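Brarard Test Systems Wins Five-Year Support Agreement for the Jillimham Wind Tunnel

JILLIMHAM, April. I've been waiting a good while to write this one, so forgive me if I sound a little giddy. Brarard Test Systems has been picked to run instrumentation and calibration support for the low-speed wind tunnel at Jillimham, and the agreement runs for five years. We signed the last page at 7:15 in the morning, before half the building had its lights on, and I went straight back to my desk to start typing!

I'm Pascal Hinrichs, and I look after programs at Brarard. Our people have worked in and out of Jillimham on short task orders for years (a balance repair one month, a week of pressure plumbing the next), so we know the place pretty well. What's new is that we'll have a resident team there, with 35 engineers and technicians on the books once hiring wraps up.

The work covers the force balances, the pressure scanners, the data system and all the paperwork that goes along with keeping them traceable. There are 2106 pressure channels in that tunnel, and every one of them now has our name next to it on the calibration schedule. I've read the schedule twice and I still find it kind of thrilling, which my family tells me is a bad sign. 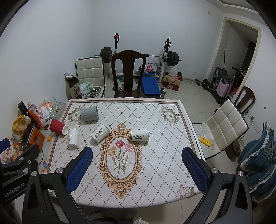

Who will customers call when they want to book tunnel time?

Bookings stay with the Jillimham test office, same phone number and same forms as before, and our team joins the planning call once a slot is confirmed.

Our partner on this is Ghauri, a small software shop that wrote the data reduction package we used on our last two jobs. They'll be moving the tunnel's old processing code over to Pomance, their newer release, during the summer maintenance stop. Anybody with a test before then will get data files in the format they're used to. After the switch we'll offer both formats for a year, so please don't rewrite your scripts on my account.

Benedikt Meinecke will be our site manager. Benedikt ran the balance lab for us and has a way of finding a bad connector from across the room. "I'd like the first 113 channels on the list recalibrated before anyone brings us a model," he told me when I asked for a quote, and then he went off to find the keys to the lab. So that's the quote.

We're hiring for 15 of the positions now, mostly instrumentation technicians, plus a couple of data engineers and a test planner. If you've worked around tunnels, great, but we've also had good luck with folks from engine shops and ship repair. Send a resume to our Jillimham office and mention the wind tunnel team so it lands in the right pile.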